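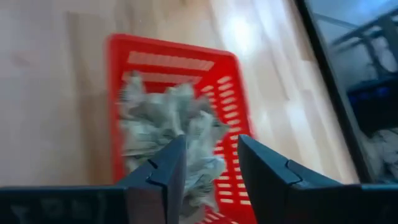 July, cloth trials, continued

Fourth dye lot from Ackermann arrived at 9 a.m. and is greener than the third, which was greener than the second. The label still says "stone." I have stopped writing to them about it.

Cut 7 strips, same length as last time, and put them through the hot rinse at 80 C. Plan was to see whether the color bleeds before or after the fixer. It bleeds during. The Salusby fixer made things slightly worse, then slightly better after a second bath, and I would not want to defend either statement in front of anyone who has used a spectrometer.

Ours is still out for repair, so all of this is by eye, under the window, with the blinds up. Cloudy until lunch. Strips 1 to 4 judged in gray light, 5 to 7 in sun. Yes, I know.

Weights
Dry, before: 169 g for the set
Dry, after: didn't wait long enough, reading thrown out. The scale was drifting anyway -- it does that when the extractor fan is on.

Bath volume
Used 761 ml because that was what was left in the Grakance bottle. Reorder. The last reorder form is in the drawer under the scale, along with three other last reorder forms.

Creasing
Worse than the dye problem, if we're being picky. The Ilard finish is sold as crease resistant and it resists in the sense of putting up a brief argument first. Ironing on low took out the big folds and left the small ones. Ironing on medium left a shine on strip 6, so strip 6 is now the example of what shine looks like.

To do
Repeat 5 to 7 on a cloudy day
Fan off when weighing
Ask whether "stone" has a reference number
Wash the tongs. They are green too.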